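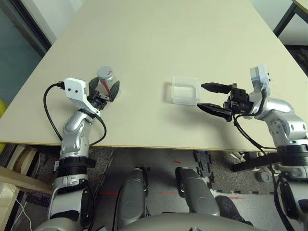 Geda at the table, with the jar in the left gripper and the right one open in front of the box.

10/11/2020

I promised in the last post that I will write about the wrist cameras, and then I did not write for a long time. I am sorry for this. The short version is that the cameras are mounted, the cables are still ugly, and the robot can bring a jar close to a box. The long version follows, mostly for my own memory, and for the few people who wrote to me after the post about the shoulder joints.

For new readers: Geda is a robot with two arms which a small group of us keeps at Han, the shared workshop in Prirnport. We bought the arms used and the rest of the body came separately, so it is a robot with several parents. My part is the hands and everything near the hands. I am not an engineer by education. I studied accounting, and I learned this work in the evenings, so please read my advice with care.

The wrist cameras

The camera in the head sees the table well, but when a gripper comes near to an object, the arm covers exactly the part which is interesting. You can see it a little with the jar in the photo. The body of the jar is partly behind the gripper, and for a clear jar this is a real difficulty, as there was not much to see in the first place.

So in March I decided to put a camera on each wrist, just behind the fingers. I drew the first bracket on paper with a ruler. I know that it is old-fashioned. I like to hold the paper against the arm and see where my hand wants to put it. After that I made it in the computer and printed it in white, which was the only filament left on the shelf.

The first bracket was too soft. When the arm stopped quickly, the camera continued to swing for a moment, and every picture taken in that moment was smeared. I made the walls thicker and put flat angled faces in place of the round ones. The new one is stiff enough. It has grown to be 107 grams with the camera inside, more than I wanted, and I had to tell the arm about this weight in the settings before it stopped to sink slowly when it was holding still. If your arm sinks after you add something to the wrist, look at the payload value first. I spent an evening with the motors before I thought of it.

A second mistake was the direction of the plug. In my drawing the connector came out straight back, toward the forearm, and it looked very clean on the screen. In reality the wrist must bend, and on the bend the plug touched the arm. Now it goes in at the side. It is less beautiful but I can reach it with my fingers without taking anything apart, and I have come to think that this is worth more than the beauty.

Cables, again

I have written about cables three times already on this blog and I am still not finished with the subject. From the left bracket the cable makes a loop, goes down beside the arm and comes back along the forearm. The loop is big. Visitors to the workshop always ask about the loop. It needs to be there, for when the wrist turns to its end position the loop becomes almost straight, and with a shorter one the plug would be pulled.

I tried these things for the cable:

Spiral wrap. It looks very professional, and it makes the cable so stiff that the wrist has to work against it. I removed it.

Hook and loop straps along the forearm. Good. You can open them and change your mind. I use them now nearly everywhere.

A thin spring to hold up the loop, so it does not lie on the tabletop. It worked well for the left arm for two days, until the spring caught on the elbow. I did not try again, but I think the idea can be saved with a softer spring.

Nothing at all. This was the state of the robot during most of the spring, and it is how I broke the first cable.

The cables I use now are from Ikovine, the small electronics shop behind the bus station. They make them to length if you ask, and they did not laugh when I came back with the same order for the third time. I ask for the most flexible outer skin they have. The right arm has more cables than the left and they hang down from the wrist past the edge of the table. I do not like it, but for the moment they do not touch anything which moves, and I leave them until there is a quiet evening.

The jar and the box

The exercise we do now is simple to explain. One hand takes the jar, the other hand takes care of the box, and the jar goes in the box. A child does it without looking. I chose a clear jar and a clear box on purpose, and some of the others in the group think that I am making my life hard without a need. Perhaps they are right. My reason is that at home the kitchen is full of clear things, and I do not want to build something which only works with red cubes.

The trouble starts with the depth. Our sensor makes holes in its map where it looks at clear plastic. It sees the table through the wall of the box and believes that there is no wall. What we can use is the lid of the jar, it is light gray and not transparent, and the sensor accepts it most of the time. For the box we have only reflections on the walls and the soft shadow on the table. I did not think that I would ever be thankful for a shadow! But when I moved the lamp so that the shadow became longer, the position of the box was found more often.

The matte tabletop helps too. Before, we worked on a glossy white desk and each lamp was there a second time as a reflection. If you plan a table for such work, do not take a shiny one, even if it is free.

Closing the fingers is another story. With a hard object you close until the current in the motor rises, then you stop. The jar is light and it gives a little, so the current rises slowly and late. I made a table of values by hand. I began from 200 in the current setting and went down in small steps. At 200 the lid made a sound that I did not like. At 164 the jar is held upright and it does not turn when I push on it gently with one finger. Below this it slides. The number means nothing outside of our own controller, so please do not copy it, but the way to find it can be copied: start with an old jar you do not love.

The right hand is for the box. Its fingers are long and tapered, and they should open wide, come near to the box, and then take the wall between them. We are at the "come near" part. The fingers arrive with a short gap to the box and there we make a stop, by design. I check with my eyes that the height is correct and only then I allow the last movement. It costs time. One evening I did not make the stop, the lower finger was too low, and the tip pressed in the table. The table has a small mark from it now and the finger has a small bend. I have ordered the printing of a new one, and meanwhile I corrected the bend with pliers and it is acceptable.

About the right gripper I should also say that it is full of screws. It was assembled and opened so many times that I know them like the keys of my house. I put a little thread lock on the ones that hold the finger rails, and I left it off the cover screws. Please mark which ones you did. I did not, and I had to find out with a warm iron.

Where the robot stands

Several people asked if Geda walks. The legs are there and they can carry the body, but for the table work it only stands. I am glad for it. One problem for one evening is enough. The floor at Han is carpet tile with a foam mat on one part, and we must be careful that the robot is placed on the same spot each time, or all my table positions are wrong by a finger's width. I had the plan to put tape on the floor. The tape does not stay on the carpet, so at present we measure from the table edge with a stick I cut to length. It is a good stick. I wrote GEDA on it so that no person uses it for stirring paint, as happened with the stick before.

What I would do in another order

I would do the cables before the cameras. I mean that I would first put a dead cable along the arm, with nothing connected, and move each joint to its end, and look. After that I would draw the bracket around the place where the cable wishes to be. I did the opposite and printed the bracket again and again.

I would also write down the settings on the same day. I have a notebook with good values and no dates, and now I have to guess which ones belong to the old fingers.

Next

Version 2 of the left bracket is drawn, a little lower, so that the camera looks between the fingertips and does not see so much of its own hand. I want also a small hook on it for the cable, printed in one piece with the bracket. The new finger for the right side should arrive soon. When both are in place I will take away the stop in front of the box and let the whole movement run, slowly, with my hand on the red button.

If someone reading has good experience with clear plastic and cheap depth sensors, please write in the comments. I have read up to now only the advice to paint the objects, and I would like to avoid it.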